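Moving a home server out of a hot closet: basement or garage?

Posted by Gilang Nair in Home & Hobby Computing
Tags: noise, heat, basement, humidity, backups

Hi all! Long-time reader, first real post. We moved into an older house in Vakdale last spring and I have been running a little home server out of the hall closet ever since. It does family photos, music, backups of two laptops and a recipe site that my sister and I keep adding to (way too much soup). I love this thing. My wife loves the photos and does not love the closet, which now smells like warm dust and hums when the door is shut.

So I want to relocate it before summer. I have two candidates:

Basement: unfinished, concrete floor, cool all year. The humidity gauge read 68 percent in August before we bought a dehumidifier. The washer is down there too. Running a network cable would be easy, there's already a hole next to the old phone line.

Garage: attached but not insulated. Dry most of the year, dusty, gets really hot in the afternoon. There's a nice shelf at head height and an outlet right behind it.

I was leaning garage because of the shelf, but a neighbor told me heat kills drives and now I'm second-guessing everything. Also, is it worth taking the whole thing apart and cleaning it while it's offline? It's an old office tower that has never been opened by me. Thanks in advance, you people are the best!

3 replies

Dénes Csizmadia
Top contributor

Basement, basement, basement! I've had machines in mine for 13 years and it's the best room in the house for it. Cool, out of the way, and you can let the fans spin as loud as they like.

Your gauge number from August is a little high but you already own the fix. Set the dehumidifier to 50 and leave it there. If yours has a hose fitting, run the hose to the floor drain next to the washer so you never have to empty the bucket, which changed my life (a small life, but still). Then put a cheap humidity gauge right beside the server, because the reading over by the stairs can be quite different from the one in the corner.

A few things I'd do on moving day:

Get it off the floor. Water heaters leak, washers leak, and a basement floor is where all of it ends up. I use a wire shelving unit from Lachance, the heavy one, with the server on the second shelf and nothing stored on top of it. Even 26 inches of height makes me sleep better.

Keep it away from the dryer vent. Lint gets everywhere, and I mean everywhere.

Don't carry it down cold and switch it on. If you move it on a chilly day and it has been sitting in the car or the garage, give it a few hours to come up to room temperature first. Condensation is the sneaky one.

Put a small battery backup next to it. Basement circuits in older houses love to share a breaker with something big. Mine shared one with the sump pump and it took me a whole winter to figure out why the server restarted every time it rained. Ask an electrician to look if yours turns out the same way. Mine put in a separate circuit in one morning and I wish I'd called sooner.

Label both ends of the network cable. You'll think you'll remember. You won't!

And since you asked about cleaning: yes, absolutely, do it while it's off. Unplug it, hold the power button for a few seconds, and take it outside if the weather is nice. Short bursts of canned air, and hold the fan blades still with a finger so they don't spin up. Lay the tower down flat with the open side up so you can see what you're doing and no screws vanish under the board. You don't need to pull the processor or the memory for a dust job, so leave those be unless something is wrong.
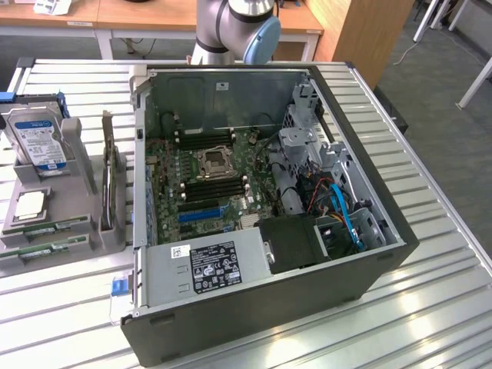
Tower on its side, side panel off. CPU socket and memory slots are empty on this one.

Take a phone picture of your cables before you unplug any of them. Drive cables especially. It costs you two seconds and saves you an evening.

One more on backups. A move is the moment when old drives decide to quit, so copy the photos to an external drive first and keep that drive upstairs. I have a Trivex one that lives in a desk drawer and gets plugged in once a month. Boring and wonderful.

Have fun with it! Moving a server is the perfect excuse to tidy up all the stuff you've been ignoring. Post a picture of the shelf when it's up.

cimen_street_dad

garage is fine i have mine in the garage. just put a fan on it. it hit 100 in there last july and nothing happened

Gilang Nair
Original poster

Wow, thank you both! Dénes, the drain hose thing is genius, I have been hauling that bucket up the stairs like it's a farm chore. I checked this evening and ours does have the fitting, it was hidden behind a little plastic cap.

I'm going with the basement. The garage shelf can hold paint, and our afternoons get a bit too toasty for me to relax about it, fan or no fan. I also flipped breakers to see what's on what, and the basement outlet shares with the washer, so I'm going to call someone about that before anything gets plugged in down there.

Photos are copying to an external drive right now. It says 2 hours left, then 5, then 2 again. Does anybody have a favorite kind of cable label that doesn't peel off in a damp room? The paper ones I have are already curling.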